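Stirnow Town Forum > Roads and Parking > Residents' permits round the reservoir

kerbcrawley
Council has put the Drelten Reservoir parking scheme out again. Permits for Ollia Road and the lanes behind it, £16 a year, first one per house. The car park at the top stays free, so visitors will carry on filling it by nine in the morning and then come looking for my drive.

mossy_gate
£16 is less than I spent on cones. Sign me up.

Pete_no_relation
Paying to park outside a house I already pay to live in. Marvellous. What happened to charging the people who come for the swimming?

kerbcrawley
They dropped that in March. The report says 941 cars on the busiest day, for 400 spaces. Page four calls this "a degree of overspill".

mossy_gate
The other 541 are a degree of overspill in the way the sea is.

duckboard
Not every car stays all day, so it isn't 541 at once. I don't like the scheme either but let's not send them sums they can knock down.

Pete_no_relation
Whose side are you on?

duckboard
Arithmetic's. I've tried three times to send my comments and the council form times out at the map page. Might be my end, the PC is ancient.

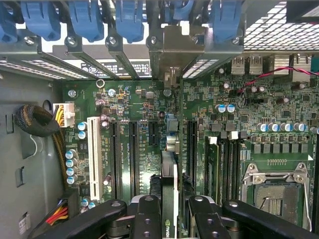

Ways to reply if the form won't load, from the notice on the library door:

1. Paper form from the library desk, back by 4 pm on the last day.
2. Email to the highways team, with your postcode in the subject line.
3. Turn up at the drop-in at the Chowdhury Hall and say it to a person.

mossy_gate
Went to the last drop-in. Two display boards and a plan with my road missing.

kerbcrawley
They had 607 replies last time and most wanted visitors charged, so naturally we're getting permits.

Pete_no_relation
I'll be objecting on paper. In capitals.

duckboard
Email for me. Does anyone know if a motorbike counts as the first car?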